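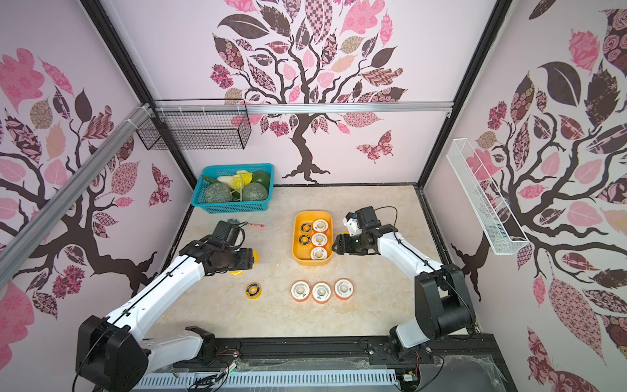
Nosero Bench Kit: planning and purchasing notes

Maintained by Lucinda Zamora, Drorkdale workshop
Last revised July 25, 2025

What this repository is for

These files cover the buying side of a two-arm tabletop cell: what to order, in what order, what to set money aside for, and what can wait. Wiring diagrams and control code are kept in the Torres repository. If you already have a cell and only want the software, go there.

The notes were written for small labs and teaching workshops that have one grant or one capital request a year and have to get the list right before it goes in.

Files

parts.csv
One row per item. Columns are item, group, quantity, unit price, supplier code, lead time in days, and notes. There are 71 rows.

budget.ods
Pulls from parts.csv and totals by group. Change the exchange rate and the tax rate on the first sheet and leave the other sheets alone.

timeline.csv
Order dates worked backward from a start date you enter. It assumes the arms are the slowest item. Check that with your own supplier.

tasks.csv
The practice tasks we plan to run, with the loose items each one needs.

quotes/
Blank request forms. Our own quotes aren't included, as the suppliers asked us not to share them.

How the list is grouped

Group A, arms and bases. Two arms, two base modules, mounting hardware. Buy both arms in the same order. We ordered ours separately the first time and the second came with a different firmware version, which cost us a week of email.

Group B, grippers and cameras. Price the gripper, the camera mount and the camera as separate lines. Some quotes say "gripper, complete" and leave out the mount. Ask for it in writing. Order a spare set of fingers for each gripper.

Group C, frame and enclosure. Aluminum rail for the bench edge and the back wall, wall panels, brackets, fasteners. Rail is cheap by the metre and expensive by the cut, so ask for standard lengths if you own a saw.

Group D, cable management. Slotted duct, ties, sleeves, strain relief. This was the line most often missing from the requests we looked at. Buy wider duct than the drawing calls for. Ours has slots along the side, and the loose runs sit in it along the front below the rail.

Group E, surfaces and coverings. Wallpaper for the three walls and a covering for the floor of the cell. We use a patterned tree paper and a marble-look floor. Both came from ordinary home decorating stock and were paid for out of consumables. Buy enough for one full replacement at the same time, because patterns get discontinued.

Group F, baskets and trays. Wire mesh baskets for the walls, plastic baskets and trays for the floor. Any household shop will do. Measure the inside of the tray before you buy the items that go in it.

Group G, task items. Tape rolls in a few colours, produce, markers and other small things. See below.

Task items

The tape roll task uses an orange tray and rolls of mixed colours. Some rolls go in the tray, and others start on the floor of the cell, either flat or standing on edge. Standing rolls are worth having in the plan even though they take longer to reset between runs. Buy all the rolls of one colour from the same batch if you can, as widths vary between batches.

The produce task uses melons, a cucumber and a couple of other items, one dark green and one pale yellow, in a turquoise basket. The basket can stay in the cell while the tape task is running. Budget for a second basket of the same colour.

We keep 30 spare rolls on the shelf. They are listed under consumables in budget.ods and should not be moved to the equipment line, which has a minimum value per item at most institutions.

Costs that people leave out

Freight on the arms, both ways, in case of a warranty return.
Customs brokerage, if the supplier is overseas.
A bench rated for the load. The existing bench may not be.
An electrician, if the nearest outlet is on a shared circuit.
Staff time for assembly. We allowed 5 working days for two people and used all of them.
Storage for the shipping crates. Keep them until the warranty runs out.

Order of purchase

1. Request quotes for Groups A and B together.
2. Confirm the bench and the power while you wait.
3. Place the order for A and B.
4. Order C once the supplier has sent final base dimensions. Do not work from the brochure.
5. Order D and E with C.
6. Buy F and G locally in the last two weeks.

If your financial year closes before the arms arrive, ask your finance office whether a deposit counts as committed funds. The answer differs from place to place.

What is not covered

Safety assessment. Do one under your own rules before you send in the request, as the result may add a line or two.
Mobile bases.
Leasing. We got one leasing quote, from Isport, and didn't go further with it. The comparison sheet is in the budget file, on the last tab, and the figures in it are stale.

Known problems

The tax cell on the first sheet rounds too early and can put the total out by a few cents.
Lead times in parts.csv are what we were told, which is different from what we got. A column for actual lead times will be added in September.
Two supplier codes in Group D point to the same duct in different colours. Ours is light blue.

Changes

Send corrections as an issue with the row number from parts.csv. Prices without a quote date will not be merged.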